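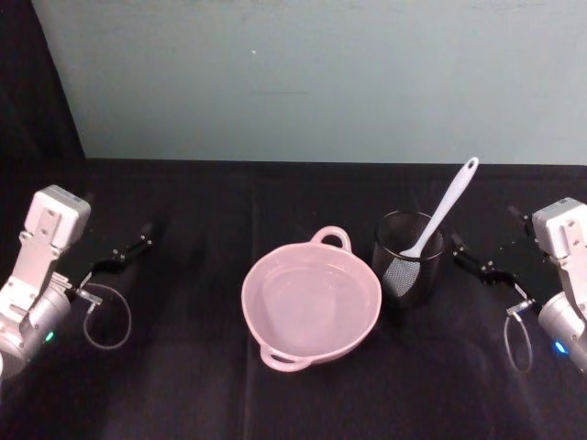
Tablecloths, Creases and Other Domestic Disappointments

I own more tablecloths than tables by a margin I would rather not discuss. A few were presents, most were bought in the belief that they would make me the sort of person who has people round, and one came free with a fondue set. What follows is what I have learnt about keeping them in a fit state, much of it by doing the opposite first.

Buying

Measure the table before you go. Add the drop you want to both sides, and then add a bit more for shrinkage, which the label will describe as "minimal". My first linen cloth from Modise, the household shop in Postelville, went into the wash fitting a table for six and came out fitting a card table. I used it for years afterwards as a very grand tea towel.

Dark cloths are sold as practical. They hide red wine, gravy and soy sauce. They do not hide flour, candle wax, toast crumbs, cat or the lint from every towel you have ever owned. If you bake, buy something in oatmeal and accept the gravy.

Washing dark cloths

Wash a new black or navy cloth on its own the first 2 times, cool, inside out if it has an inside. After that it can go in with dark clothes, but keep towels well away. Use liquid detergent. Powder leaves pale smears in the folds when the machine is too full, and mine is always too full.

Half a cup of white vinegar in the rinse is supposed to fix the dye. I have done it for years and can't say it fixes anything, although the drum smells like a chip shop and I find that cheering. Don't use it alongside bleach, ever.

Shake the cloth out of the back door before it goes in. Crumbs in a washing machine turn into a kind of porridge round the door seal, and you will be the one scraping it out.

Creases

The fold down the middle is the great enemy. It comes from the packet, it survives the wash, and it will be there when your grandchildren inherit the thing. I have tried most cures.

Ironing works if the cloth is still damp. Iron on the wrong side, because dark fabric goes shiny under a hot iron and the shine stays. If you have already made it shiny, hold a steaming iron just clear of the fabric and brush it with a clean clothes brush. You get some of it back.

Ironing a big cloth on an ordinary board is a miserable business, like trying to post a duvet. Lay a thick towel over the table itself, spread the cloth on top and iron it there in sections. Check that your table can stand heat and steam. Mine has a pale ring at one end which dates from before I checked.

If you can't face the iron, put the cloth on the table the night before, mist it with plain water and smooth it outwards with your hands. By morning the small wrinkles have mostly gone. The middle fold will have softened to something guests are too polite to mention.

Storing

Roll, don't fold. Save the cardboard tube from wrapping paper, cover it with acid-free tissue if you are feeling virtuous, and roll the cloth round it right side out. Stand the tubes at the back of a wardrobe. Folding over a trouser hanger is second best, with a bit of old towel on the bar.

I once bought a proper storage rail called the Tranutetti, which held 3 cloths and came away from the wall in July with all of them on it. The fault was in my wall plugs and I have since gone back to tubes.

Wax, lint and the rest

Candle wax: let it go hard, put an ice cube in a bag on top if you're impatient, and lift off what you can with a blunt knife. Then brown paper over the mark and a warm iron, moving the paper along as it soaks up. Coloured wax may leave a stain. Put the fruit bowl on it.

Lint: a damp rubber glove dragged in one direction beats any sticky roller I've paid for. It also beats the Revusora lint shaver, which was very good at removing lint and nearly as good at removing tablecloth.

Fading: dry dark cloths indoors or in the shade. The one I left on the line through a hot spell now has a brown stripe where the sun caught it, and I tell people it was woven that way.

Slipping: cut a piece of rubbery underlay slightly smaller than the tabletop. It also takes some of the clatter out of plates, and stops the cloth following anybody who stands up with the corner tucked into their belt. I have seen that happen. We ate the trifle with spoons, off the floor side first.

Contact | © Household Odds and Ends, September 16, 2021 | Back to top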